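**For release: Jul 6, 2026**

Doserwood, the household robotics laboratory run by Jukero and Vadham, has published a method that lets a robot arm learn new kitchen tasks from far fewer demonstrations. The paper, the training code and a set of 2,875 recorded demonstrations are free to download from today.

The method is called Liew. It deals with a common problem in robot learning. An arm taught to pick up an object in one spot often fails when the object is moved a short distance, turned round, or placed next to something new. The usual answer is to record more demonstrations. That takes time, and each one has to be done by a person guiding the arm.

Liew takes a different route. It splits each recorded movement into two parts: the approach, where the arm travels towards an object, and the contact, where the fingers close on it, lift it or put it down. The two parts are learned separately. The approach can then be adjusted for a new position without changing what the arm has learned about the grasp itself.

"Most of the length of a demonstration is travel," said Danang Ong, who led the research. "The bit that matters for the grasp is short, and it looks much the same wherever the object is. We were asking one model to learn both at once, and it was spending its effort on the wrong one."

## Work on a kitchen counter

The team did its work at a fitted counter with ordinary household things on it. Much of the training used small items that are awkward for a gripper. A marker lying on its side is a good example. It is narrow, it can roll, and the fingers have to come down in line with it before they close. A mug is easier to find but harder to hold well, as the handle may be facing any way.

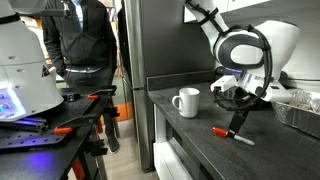
## Results

The arm was tested on four tasks: picking up a marker, moving a mug by its handle, placing a small tool beside a mug, and clearing a packet from the counter. Objects were put in positions that did not appear in the training recordings.

- Using 290 demonstrations, Liew matched the success rate of the laboratory's earlier method trained on the full set.
- The complete test ran to 833 attempts, all of which are included in the published results, failures among them.
- The largest gain was on the marker task. The smallest was on the packet task, where the grasp depends a great deal on how the packet has crumpled.

Every attempt was scored by two people working separately. Where they disagreed, the attempt was counted as a failure.

Rekha Bisht, who designed the tests, said the team had tried to keep them close to normal use. "We didn't clear the counter before each run. If there was a toaster there, it stayed there. A method that needs a bare worktop isn't much good in a kitchen."

The surroundings turned out to matter. In early versions, the arm would slow down or stop short when a tall object stood near the target, even if it was not in the way. The final version handles this in the approach stage, and the paper gives a separate table for runs with crowded and uncrowded counters. 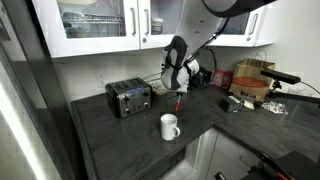
The team also looked at what happens when the two stages disagree. If the approach ends slightly off to one side, the contact stage can ask for a small correction before the fingers close. It may do this twice. After that the arm backs off and starts again from above. Amirul Subramaniam, who wrote the control software, said the limit was set after watching the arm make correction after correction over the same object — each one tiny, and none of them helping.

## Limits of the method

The paper lists several cases where Liew does not help. It has not been tested on tasks that need two arms. It gives no benefit where contact lasts for most of the task, such as wiping a surface or stirring. Clear and shiny objects are still a problem, and the method does nothing to improve how the cameras see them.

The dividing point between approach and contact is found automatically, using changes in speed and finger position. In a small share of recordings it was put in the wrong place and had to be corrected by hand. The corrected recordings are marked in the download so that other groups can leave them out.

## Availability

The code is released under an open licence for research and commercial use. The recordings may be used for research only. Both come with setup notes and the scoring sheets used in the tests. Yanti Tarigan, who prepared the recordings for release, will answer technical questions through the project page.

A second release is planned for December. It will cover drawers and cupboard doors, where the arm has to follow a fixed path after taking hold of a handle.

**Media contact:** Lejla Gashi, Doserwood press office. Interviews with the research team can be arranged on request.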